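**Arms on the packing line, one month in**

**crustandcrumb_ops** — 2021-08-17

Promised a few of you an update after my July post, so settle in. We're the wholesale bakery side of Robichaud (the Fekville site, not the downtown shop), and we put robot arms on the basket packing station last month. I've been in bakeries a long time and I haven't been this excited about a piece of equipment since our first spiral mixer!

Quick background for anyone new. We send out 700 gift and restaurant baskets on a normal day. Every one used to be packed by hand, one loaf at a time, by people standing at the same spot for a whole shift. It was the job everybody traded away if they could. Sore wrists, sore backs, and we could never keep the station filled.

Now the arms do the plain loaves and the packers have moved over to finishing: ribbons, cards, checking orders, fixing the odd loaf that sits crooked. Same crew, same hours. Ask me anything.

---

**ryeandshine**

Very cool. We looked at something like this at our place in Nallumberg and got scared off by the bread itself. Every loaf is a different shape, and ours squish if you look at them wrong. How gentle is it really?

---

**crustandcrumb_ops**

Gentler than me on a Monday-type morning, I'll say that much. The grip force is a setting, and we have a different one for each product. Soft rolls are set way down. Sourdough can take a lot more. The ridged and twisted loaves were the ones I worried about, and they've turned out to be my favorites to watch, as the fingers have something to settle against.
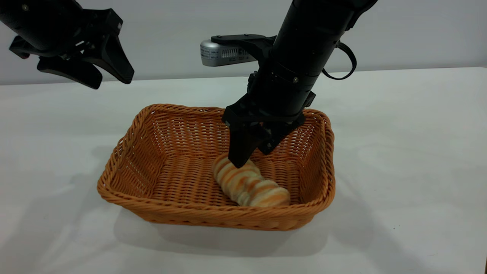 Do the packers need to know how to program to run it?

They learn a touch screen and a short list of fixes, and the setup of new products stays with two people on the day shift who asked to be trained.

Those two got a pay bump for it, by the way. One of them had been packing for years and now she's the person everyone yells for when we add a new loaf. She loves it.

---

**deckoven_dan**

Going to be the grump here. I'm glad your crew kept their hours, but you're one month in. Where I worked before, it was "same crew, same hours" too, right up until people left and their jobs were never filled again. That's how it happens. No layoffs, just a smaller shift every year.

---

**crustandcrumb_ops**

Fair, and I'm not going to wave that away. What I can tell you is what we have in writing: no cuts on the packing crew for two years, and anyone who leaves gets replaced at finishing. After that I don't know. I'd be lying if I said I did.

I will say the extra hands have let us take on orders we used to turn down. We had a 2000 basket holiday job we passed on last year for lack of packers. This year we said yes.

---

**proof_box_pam**

I pack for a living (cookies, not bread) and I'm with Dan on the worry but with OP on the wrists. I had surgery on one of mine. If an arm had done the reaching for me I'd still be able to open a jar without swearing.

My question is about pace. When our line got automated at the sealing end, the machine set the speed and we had to chase it. Breaks got weird. Talking got hard. Does that happen to your finishers?

---

**crustandcrumb_ops**

Great question, and we got this one wrong at first! The first week, full baskets came down to the finishers as fast as the arms could send them, and people were frazzled by lunch. Two of them came to me together and said it felt worse than packing.

So we put a buffer table in between. It holds 40 baskets. When it fills up, the arms wait. The finishers pull from it when they're ready, and if they want to stop and fix a bow, they stop and fix a bow. That one table changed the mood of the whole room.

---

**deckoven_dan**

OK, the arms waiting on the people is a good detail. I'll give you that. I've only ever seen it go the other way.

---

**alach_line_lead**

Lead at the Alach plant here, prepared foods. We do close to the same thing with trays. Disagree a little on training only two people, though. We started like that and then both were out the same week, and the rest of us stood there poking at a screen. Train more of them, even if it's just the basics of adding a product.

Also, noise. Is it loud?

---

**crustandcrumb_ops**

Good point on the training, I'm bringing that up with my boss. We have three more who've been asking.

Noise is fine. The bread slicer across the room is louder by a mile. People have the radio back on at finishing, which they couldn't hear over at the old spot.

---

**ryeandshine**

What about bad picks? Do you track them?

---

**crustandcrumb_ops**

We do — 140 last month that a person had to step in on. Mostly seeded loaves, a few very flat ciabattas. The ciabattas have gone back to hand packing for now and the packers rotate through that in short turns.

---

**proof_box_pam**

Short turns! Tell my manager. And post again after the holiday job please, I want to hear how the buffer table holds up when it's busy.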